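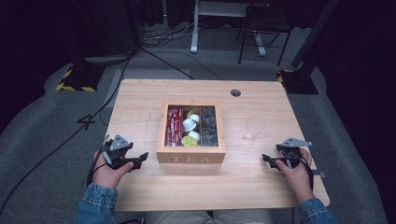 Una lectora nos escribe que lleva diez años oyendo que el robot doméstico llega el año que viene, y que mientras tanto sigue vaciando ella el lavavajillas. Pregunta si de una vez podemos decirle qué tareas de casa sabe hacer una máquina y cuáles no. Intentamos contestarle en este número, con lo que hemos visto y leído desde enero.

Respuesta corta: algunas, despacio y con alguien cerca. La respuesta larga depende mucho de la tarea.

Aspirar y fregar suelos está resuelto desde hace tiempo en viviendas sin demasiados escalones. Cortar el césped también, si el jardín es sencillo. Son trabajos en los que la máquina se desplaza y casi no toca nada. En cuanto hay que coger un objeto, moverlo y dejarlo en un sitio concreto, el panorama cambia.

Reponer una caja de té sirve para entenderlo. Una caja de madera abierta por arriba, con tres compartimentos: sobres rojos de pie y muy apretados a la izquierda, otras piezas pequeñas en el centro y bolsitas o cápsulas envueltas en gris oscuro a la derecha. Para una persona es cosa de un momento y la hace hablando por teléfono. Para una pinza de dos dedos hay varios problemas seguidos. Tiene que separar un sobre de su vecino sin arrastrar los demás, sujetarlo sin doblarlo y volver a meter otro en un hueco que apenas deja sitio para los propios dedos. Si el sobre entra torcido, hay que darse cuenta y corregir.

El vaso de vidrio es otro clásico. Uno transparente y vacío sobre una mesa clara casi no se ve: se distinguen el borde y la base, y poco más. Muchas cámaras de profundidad fallan con el vidrio, porque la luz lo atraviesa o rebota donde no debe. Un brazo que va a por la caja puede tirar el vaso sin haberlo detectado.

La vía que más se repite ahora es enseñar con ejemplos. Una persona hace la tarea sosteniendo una pinza en cada mano, se registran los movimientos y con eso se entrena el programa que luego moverá los brazos. Resulta más barato que manejar el robot a distancia y permite reunir muchas demostraciones en pocos días. También tiene un límite conocido: quien sostiene la pinza pierde buena parte del tacto de sus dedos, y parte de lo que sabemos hacer con las manos se queda fuera del registro.

Flalia, que prepara robots de dos brazos para cocinas de oficina, nos facilitó los resultados de su última tanda con tareas de este tipo. De 1.000 intentos de sacar un sobre y colocarlo en el compartimento indicado, 807 terminaron bien sin ayuda. La empresa considera que es un buen dato y lo es, comparado con lo que se veía antes. Puesto en una cocina de verdad, significa que casi uno de cada cinco intentos acaba con alguien recogiendo algo. Las pruebas se hicieron, además, siempre con la misma caja y la misma mesa. Con una caja distinta no nos dieron cifras.

En Runddale el enfoque es más modesto. Trabajan para talleres y almacenes pequeños, y sus máquinas hacen una sola cosa: clasificar piezas sueltas en cajones con separadores. Según sus responsables, han reunido más de 2.000 demostraciones para esa única tarea y todavía las amplían cada vez que un cliente cambia de cajón. En el taller tienen una ventaja que la casa no ofrece. Se puede fijar la mesa, elegir la iluminación y pedir a la gente que no deje vasos en medio.

Athumani, por su parte, ha aplazado la prueba en viviendas que tenía anunciada para esta primavera. Seguirá con lavanderías, donde dobla toallas de un mismo tamaño. Las camisas quedan para más adelante, sin fecha.

Volviendo a la pregunta de la lectora, esta sería nuestra lista a día de hoy. Suelos: sí. Doblar toallas iguales: sí, en local profesional. Ordenar objetos pequeños y rígidos en sitios conocidos: a medias. Reponer sobres, manejar vidrio, vaciar un lavavajillas ajeno: en demostración, con supervisión. Cocinar algo más que remover: no.

Quien esté pensando en comprar puede hacer 2 preguntas al vendedor antes de hablar de precio: cuántas veces seguidas hace la tarea sin intervención y si la ha hecho alguna vez en una cocina que no fuera la suya. Si solo hay un vídeo, conviene pedir uno sin cortes.

En el próximo número nos ocuparemos de Kullach y de su brazo para cargar hornos de panadería, que ya trabaja en turno de noche. Las preguntas para esa entrega se pueden enviar respondiendo a este boletín.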